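Klavier im Innenhof

Wie aus einem leeren Hof hinter einer ehemaligen Druckerei ein Konzertort für die Nachbarschaft wurde

143 Mal geteilt 12 Kommentare

Um kurz nach sechs am Abend ist die Einfahrt noch zugeparkt. Adesuwa Shehu klingelt bei drei Parteien im Vorderhaus, dann fährt der letzte Wagen weg, und die Stühle können hinein. Es sind Klappstühle aus dem Pfarrsaal, dazu ein paar Bierbänke, die der Getränkehändler an der Ecke den Sommer über verleiht. Um acht soll das Konzert anfangen. Angekündigt ist ein Trio mit Cello, Akkordeon und Kontrabass.

Die Reihe heißt »Anent«. Das Wort stammt aus dem Schottischen und bedeutet so viel wie »betreffend«. Shehu hat es in einem alten Wörterbuch gefunden und mochte den Klang. Sie ist Bratschistin, hat lange in einem Theaterorchester gespielt und unterrichtet heute an einer Musikschule. Vor zwei Jahren zog sie in das Haus am Hof. Im ersten Sommer übte sie bei offenem Fenster, und eines Tages hing ein Zettel an ihrer Wohnungstür. Sie rechnete mit einer Beschwerde. Auf dem Zettel stand die Frage, ob sie das langsame Stück vom Vortag noch einmal spielen könne, diesmal nach dem Abendessen.

Daraus wurde im Jahr darauf ein erster Abend mit zwei Bratschen und einer Klarinette. Es kamen vor allem Leute aus dem Haus, dazu einige aus der Parallelstraße, die die Musik gehört hatten und dem Klang nachgegangen waren. Eine Bühne gab es nicht, und eine Genehmigung auch nicht. Letzteres fiel der Stadt auf, als Shehu für den folgenden Sommer Plakate drucken ließ.

»Solange man nichts ankündigt, ist es Hausmusik«, sagt sie. »Mit Plakat ist es eine Veranstaltung.« Und eine Veranstaltung braucht einen Lageplan, einen Fluchtweg, eine Haftpflichtversicherung und eine Aussage darüber, wie laut es wird. Der Hof ist Privatgrund, die Einfahrt aber gehört zur Hälfte zum Nachbargrundstück, und dessen Eigentümerin lebt im Ausland. Der Briefwechsel mit ihr zog sich über den Winter. Am Ende schickte sie eine Einverständniserklärung und bat um eine Aufnahme des Eröffnungskonzerts.

Beim Lärm half Pui-shan Fang. Sie arbeitet als Tontechnikerin, wohnt im Hinterhaus und stellte an einem Abend im Mai einen kleinen Lautsprecher in die Mitte des Hofs, um herauszufinden, wo der Schall hingeht. Er geht nach oben, an der glatten Brandmauer entlang, und kommt im vierten Stock fast ungedämpft an. Im Erdgeschoss hört man dagegen wenig. Die Musiker sitzen deshalb seither mit dem Rücken zur Remise, wo Efeu an der Wand wächst, und verstärkt wird grundsätzlich nicht. Einzige Ausnahme ist das Mikrofon für die Ansage.

Im dritten Sommer gibt es nun sechs Abende, den letzten im August. Platz ist für 50 Personen, mehr lässt die Auflage nicht zu. Reservieren kann man nicht. Wer kommt, setzt sich, und wenn alle Stühle besetzt sind, wird das Tor angelehnt. Der Rest hört von der Straße aus zu. Eintritt kostet es keinen, am Ausgang steht ein Suppentopf für Spenden. Pro Abend kommen dort im Schnitt etwa 1.000 Euro zusammen, die nach Abzug der Versicherung vollständig an die Musiker gehen. Shehu selbst nimmt nichts, auch wenn sie mitspielt.

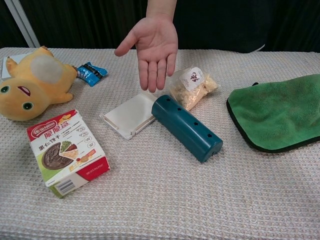 Lesezeit: 5 Minuten

Für das Klavier brauchte es einen Umweg. Shehu wollte von Anfang an Lieder im Programm haben, und für Lieder reicht eine Bratsche nicht. Ein elektrisches Instrument kam wegen der selbst gesetzten Regel nicht infrage. Die Klavierwerkstatt Van der Linden, zwei Straßen weiter, hatte ein altes Pianino im Lager, das für den Verkauf zu viele Macken hatte. Es steht jetzt den Sommer über in der Remise, unter einer Wolldecke, und wird am Konzerttag auf einem Rollbrett hinausgeschoben. Gestimmt wird es am Nachmittag im Hof. Wenn die Sonne noch auf das Gehäuse scheint, verzieht es sich bis zum Abend wieder, also wartet der Stimmer, bis der Schatten der Brandmauer die Tastatur erreicht hat. Im Juni ist das später als im August, und einmal stimmte er noch, als die ersten Gäste schon saßen. Einige hielten es für zeitgenössische Musik und klatschten.

Das Programm stellt Shehu allein zusammen. Sie fragt Kollegen von früher, ehemalige Schüler, gelegentlich jemanden, den sie in der U-Bahn mit einem Instrumentenkoffer sieht. Die Bedingung ist, dass kein Stück länger als eine Viertelstunde dauert und dass mindestens eines dabei ist, das die Musiker vorher noch nie öffentlich gespielt haben. Im Juli trat das Quartett Holura auf, vier junge Streicherinnen, die gerade ihr Studium abgeschlossen haben. Sie spielten Haydn und danach eine eigene Bearbeitung von Wiegenliedern. Mitten im zweiten Satz begann im dritten Stock eine Waschmaschine zu schleudern. Die Cellistin wartete die Generalpause ab, schaute nach oben und spielte dann deutlich lauter weiter.

Nicht alle im Haus sind begeistert. Ein Mieter aus dem Seitenflügel arbeitet im Schichtdienst und hat der Reihe nur unter der Bedingung zugestimmt, dass um 22 Uhr Schluss ist, einschließlich Abbau. Daran hält sich Shehu genau. Das letzte Stück endet spätestens um halb zehn, danach bleiben 30 Minuten, um die Stühle zu stapeln und das Pianino zurückzurollen. Zugaben gibt es nur, wenn vorher etwas kürzer ausgefallen ist. Auch der Fahrradständer war ein Streitpunkt. Er muss für jedes Konzert geräumt werden, und im ersten Jahr blieben immer ein paar Räder stehen, deren Besitzer im Urlaub waren. Inzwischen hängt eine Woche vorher ein Aushang im Treppenhaus.

Fang nimmt alle Abende auf, mit zwei Mikrofonen auf einem hohen Stativ. Auf den Aufnahmen hört man Mauersegler, Geschirr und einmal sehr deutlich ein Kind, das wissen will, ob der Mann mit dem Kontrabass sein Instrument selbst tragen muss. Sie schneidet nichts davon heraus. Eine Auswahl soll im Winter beim kleinen Label Grendura erscheinen, in niedriger Auflage und nur auf Schallplatte. Die Eigentümerin des Nachbargrundstücks hat bereits ein Exemplar bestellt.

Ob es einen vierten Sommer gibt, hängt am Dach der Remise. Es ist undicht, und die Hausverwaltung will es im Frühjahr erneuern lassen. Mit Gerüst und Container bliebe im Hof kaum Platz für Stühle. Shehu hat sich deshalb schon zwei andere Höfe in der Nachbarschaft angesehen. Der eine ist zu eng für das Klavier. Der andere ist größer, liegt aber an einer Straßenbahnkurve, und die Bahn quietscht dort alle zehn Minuten, auf einem ziemlich stabilen Fis, wie Fang festgestellt hat. Ein befreundeter Komponist hat angeboten, dafür etwas zu schreiben.

Um Viertel vor acht sind an diesem Abend fast alle Stühle besetzt. Der Akkordeonist sucht noch nach einer Wäscheklammer für seine Noten, jemand aus dem ersten Stock lässt eine an einer Schnur herunter. Shehu geht nach vorn, sagt die drei Stücke an und bittet darum, die Telefone auszuschalten und die Einfahrt freizuhalten.

12 Kommentare Teilen (143)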